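Ostarness, visit to the sewn goods shop, September

The shop at Ostarness makes soft storage for hand tools: rolls, pouches and tray liners. The tour took in the cutting room, the sewing floor and the inspection benches, in that order, and lasted until a little after 12.

Cutting is done from stacked fabric with a straight knife. Pocket panels and backs are cut separately and matched by a chalk number on the waste edge. Kamlesh Nishad, who led the tour, said most rejects start at this stage - a panel cut off grain will not lie flat once the edge is bound.
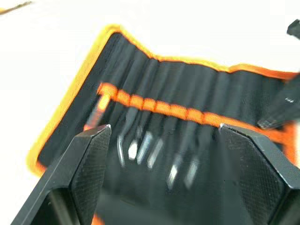
Pramila Rastogi
Workshop and Stores Correspondent

The black roll with orange-yellow binding was the one I spent most time on. Its pockets are divided by parallel vertical seams, and an orange elastic strap runs across them, stitched down at intervals so that each tool passes through its own loop. Loop spacing matters more than pocket depth. A loose loop lets a shaft slide when the roll is carried on end.

The tips stay exposed below the strap, so a bent one can be told from a stubby one without pulling either. I would still want a flap over them for van use. Nishad said a version with a flap, the Sindine, is at sample stage.

Binding is the slowest operation. Corners are turned by hand and the operator is allowed 3 restarts per roll before it goes back for unpicking. The strap is tacked first at both ends, then at the divisions.

Inspection is a pull test on the elastic and a check of the seam ends. The batch on the bench was 43 rolls, with 5 set aside for skipped stitches. Visitors are asked to wear closed shoes and to book through the front office.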